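The Tote Bag Post

I finally did the bag drawer. If you've been reading since last September you know I've been threatening to, and Estrella Nava has been after me in the comments (hi, Estrella!) to get rid of half of them. I kept 12. The rest went in a box for the swap in Somden, and I only took one back out.
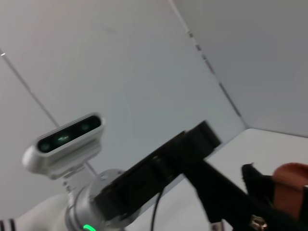
My rule for tote bags is pretty simple — if I can't carry a full load of groceries home in it without my fingers going numb, it goes. Flat straps win every time over the skinny rope kind. I also like to sort on a white tabletop against a pale wall, because dark bags all turn into one big lump on my brown bedspread and I end up missing the pen marks and the loose threads (and, once, a granola bar). Lint roller first, then pockets, then check the stitching where the handles meet the rim, which is the spot that always goes first on mine.

My favorite is still black with rust-orange handles. It's soft enough to fold into thirds, and it goes with everything I own. Firouzeh Nouri asked if she could have it and I said no so fast that I had to apologize and buy her a coffee.
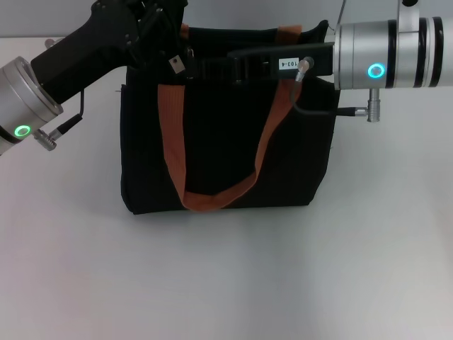
So how do you store totes without them taking over?

Fold each one in thirds with the straps tucked inside, then stand them up in a shoebox like file folders. Mine lives on the closet shelf now, and the drawer has scarves in it.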